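Speaker notes: Small sets, one basket
Tidy-up games for children's rooms, evening talk at Rudside, December
Time on stage: 10 minutes for the first part, then questions

Open with the toy shelf story. Rudside had 258 small toys on open shelves when we started. The children tipped everything out and walked away from it. Wait for the laugh if it comes, then go on.

Main point for the first part: a tidy-up game needs a place to pick from, a place to put into, and very few pieces. A cube, another cube and a ball will do. Say this slowly and say it again after the basket section.

Set the table before the children come in. White cloth over the top, basket near the front, pieces within reach. Bright colors show up well on a plain cloth.
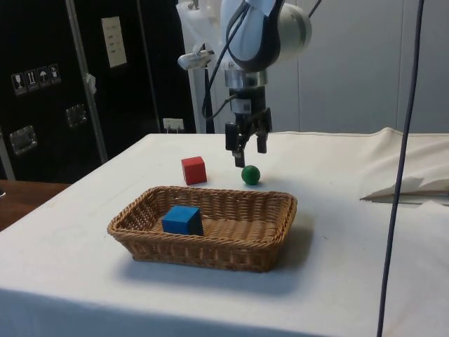 Irja Savolainen

Blue cube in the basket, red cube and green ball still on the table. I like to talk about this stage because it is where most children stop and look at you. Don't tell them which piece is next. Let them pick.

Cube or ball: ask the room which one they think children take first. Take two or three hands. In the Dostitz group the ball went first most of the time. The younger ones pushed it before they tried to hold it, so leave some room on the table.

The basket. Keep this short, people can ask later.
Wicker is good. It is light and the children can carry it.
Low sides. A child should be able to see what is already in.
Wide enough that the pieces don't have to be stacked.
No lid. Birgit Wegener tried lids at Pomare for a month and took them off again.

The cloth. It will wrinkle and it will get marks on it. Leave it. If you stop the game to smooth the cloth, the children start smoothing the cloth too, and then you have a different game. Wash it at the end of the week.

Drink of water here. Check the clock. If past 7:20, skip the Pomare numbers and go to the last piece.

Pomare numbers: 85 short sessions, 8 children, same table each time. Most sessions were over in a few minutes. Normunds Koppel kept the notes and has copies at the back.

The last piece. With the ball and the blue cube in the basket, only the red cube is left. Some children leave the last one out on purpose. Don't put it in for them. Say "one more" once and wait.

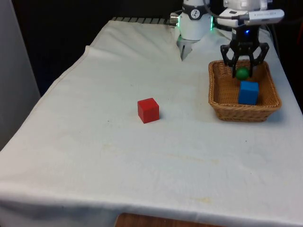
How many pieces should I start with?
Start with three. Add a fourth when the child puts all three in the basket without being asked, and go back to three after a long break.

Next, sorting by color. Hand out the sheets before starting this part, Till Wendt has them. Two baskets now, same kind of pieces. Mention that the shapes can stay mixed.

Thank Rudside for the room. Chairs go back against the wall by the door.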